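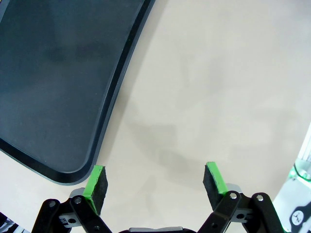
*The rubber tray on its table, Nuretby showroom. Dark gray, raised black rim, rounded corners.*

I went to the Brastomel open house in March with low expectations and a full tank of gas, and I came home with half of each. The invitation promised "a day inside the modern workshop," with trays, mats, shelving and all the other stuff that is supposed to keep your tools, boots and screws where you left them. I like that sort of thing. I also own a garage full of organizers that never organized anything, so I'm not an easy sale.

Nuretby is a long building behind a tire place, and the sign is easy to miss. Check-in was at 9:30 and the line moved fast. You get a sticker, a paper map and a coupon for coffee. The map says the showroom holds 2,744 products. I can't argue with that number, but if you count every color of the same hook as its own product, you get to a big total pretty quickly.

**The tray tables**

This was the part I came for. We have a mudroom at home with a floor that hates us, and I've gone through three boot trays in four winters. All plastic, all cracked at the corner.

The rubber tray I spent the most time with was a slate-gray one, matte inside, sitting on a pale cream tabletop. It's a good-looking thing in a plain way. The corners are broad and round, and the rim is doubled, with a thin glossy lip on the inside and a wider edge outside it. The long side bows out a little instead of running straight. I asked if that was on purpose and was told it "softens the line." Fine, but my wall is straight, and a tray with a curved side leaves a gap where grit is going to collect.

My other complaint is the finish. The flat part had faint smudges and some lighter, mottled patches on it, and this was the display piece. Dark matte rubber shows everything. The brochure calls it "forgiving." I'd call it a surface you'll be wiping down a lot if you care how it looks, and if you don't care how it looks you can probably buy something cheaper.

To be fair, I'd still take rubber over what I've got. The price card said 30 dollars for the medium, which is steep but not crazy. The large was out of stock, and the date it would be back depended on who you asked.

**The talk**

At eleven there was a presentation about the Nasrallah line, their heavier stuff for repair shops. Bench mats, drip trays, bin liners. We were told the material has been through 4,000 bend cycles without a crack. I asked how cold the room was during the test, seeing as my trays all died in January, and the answer was that they'd have to look into it. I left my email. I haven't heard back.

They also said the mats resist oil. Which oil, and for how long? The slide just said "oil."

**The floor tour**

Shorter than advertised. You walk behind a yellow line, you look through a window at the presses, and then you're in the gift shop. The presses were off while we were there — lunch break, we were told, though it was twenty past eleven. I would have liked to watch one tray get made from start to finish. That was more or less the reason I drove out.

The packing area was better. They let us handle the corner protectors and the flat cartons, and there was a decent explanation of why trays ship nested and why the rims sometimes arrive a bit wavy. Lay it flat someplace warm for a day, they said. I'll believe it when I try it.

**Lelero**

Lelero is their new drawer insert system, and it had the biggest crowd. You cut the pieces to fit. The starter box costs more than the dresser I'd put it in, and once you've cut a piece wrong there's no going back. One couple near me bought two boxes. The first 1,000 buyers get a free knife, which tells you something about how many cuts you'll be making.

**Would I go again?**

Probably not for the tour. Go early if all you want is to put your hands on the trays before you order one, because by noon you couldn't get near the tables. Parking is free. The coffee coupon covers a small, and the small is very small.

I ordered the medium tray anyway. It goes by the back door, curved side facing out.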